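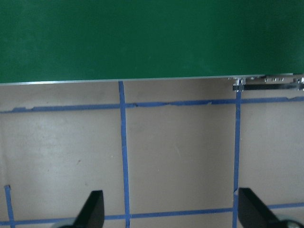 Green, with the silver edge.

5/3/24

Friday at last, and my shoulders are killing me! I spent the whole evening digging through boxes for my old school stuff, and I've got dust up my nose and a pile of notebooks on the bed where I'm supposed to sleep.

It started with Brândușa Vasiliu calling at lunch. She's putting together the reunion for September (our class, the 1997 to 2000 crowd) and wants everyone to bring something embarrassing. Well, I have plenty. I found my chemistry notebook with 126 pages filled in, and I'd say half of it is song lyrics. Also the program from the play where I was a tree, and then got promoted to a bigger tree.

Brândușa has her eye on the hall at Cleltaswood, which sounds lovely but they want over 200 dollars just to hold the date, and that's before anyone eats a thing. I told her to ask at Olteanu instead. Good soup, big back room, and they let you bring your own cake. She said she'd think about it, so that's a no.

We got to talking about old Mrs. D. and her geography lessons, how she'd write the rivers up so small that the back row just made them up. I got a B in rivers! I still couldn't tell you where half of them go. Brândușa remembers every one, of course, and recited them at me while my sandwich got soggy.

Anyway, the notebooks are going on the chair for tonight. Tomorrow I need to call Mom about the photo albums, buy stamps, and find out if that blue dress still zips.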